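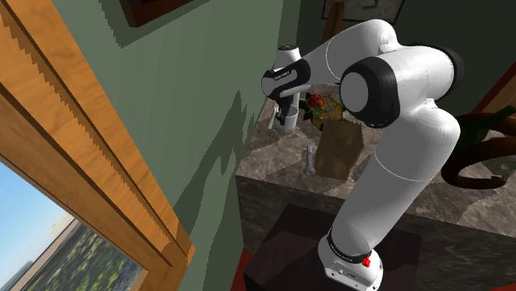

Ticket 2727
Queue: Equipment planning, Trutodville site
Subject: Pedestal height and budget for second Vular arm
Status: Waiting on supplier

Opened, April
We want to order a second arm for the kitchen counter work. The quote from Driltora covers the arm and gripper but has no line for a pedestal. Please confirm before we raise the order.

Update 1
Driltora say the pedestal is a separate item with a lead time of 30 working days. They can't hold the arm price for longer than 40 days, so both need to go on the same order.

Update 2
Ran the counter layout in simulation with the arm on a square pedestal in front of the counter. Small items such as a cup, a paper bag and a narrow bottle are in the test set. Reach to the back of the counter still to be checked. Do not fix the pedestal height yet.

Update 3
Wang asked if we could reuse the old steel bench. Its top is 37 cm too low and it has no bolt holes. Rejected.

Update 4, 14:30
Asked Driltora for a revised quote with pedestal, fixings, spare gripper fingers and delivery shown as separate lines. Finance won't approve a single total.

Next action: chase the quote, then send the reach results to Wang.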